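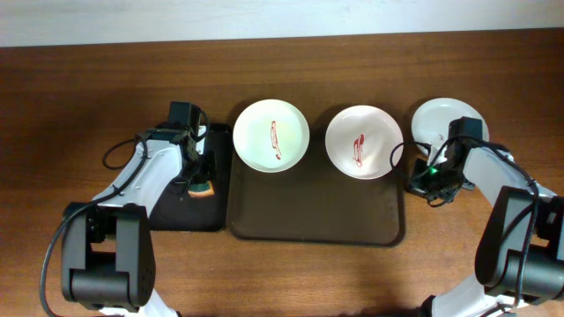

Posted by Tia Hollis in Demos and Open Days — 8 replies

Two-arm plate wiping for an open day: how do I set up the sauce and the reset?

I am putting together a table demo for the Stenbridge open day in April. Two arms, one sponge, plates on a brown tray with a streak of red sauce on each. Visitors come past in small groups and want to see a full wipe from start to finish.

Two things I can't settle. First, how much sauce to use. A thick streak shows up well from the back of the group, but I expect it to spread over the rim. Second, whether to reset between groups by hand or let the arms do it. Our budget for plates, trays and sponges is $600, so spare sets are possible.

The wrist view will be on a monitor next to the table, so the marks need to be readable there too.
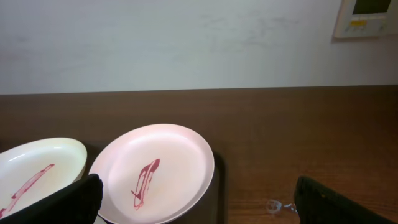 Wrist view, gripper open, sauce on both plates.

Lerato Shezi
Keep the streak thin and near the middle of the plate. Both of yours look fine in the wrist view. The one on the round plate is thicker at the top, so I would start the stroke at that end and pull down. Starting at the thin end pushes sauce into the thick part and you need extra passes.

Reset by hand. We ran a similar table at Novham and tried an automatic reset for the first morning. It doubled the cycle time and people walked off during it. After that we prepared a second tray behind the table and swapped the whole thing — much faster. Mark the tray corners on the wood with tape so the swap lands in the same place. Apply the sauce from a squeeze bottle with a narrow tip, and rinse the sponge between groups.

One more point: check the cable slack on both arms at full reach before the doors open. A loop that is fine at rest can catch on a plate rim.

mnguni_bench
Just use ketchup.

Tuvstead
Agree on the tray swap. On the monitor, lock the exposure if your camera allows it. White plates under room light will wash out as the gripper moves, and thin streaks are the first thing to go. Do this with the lights set the way they will be on the day.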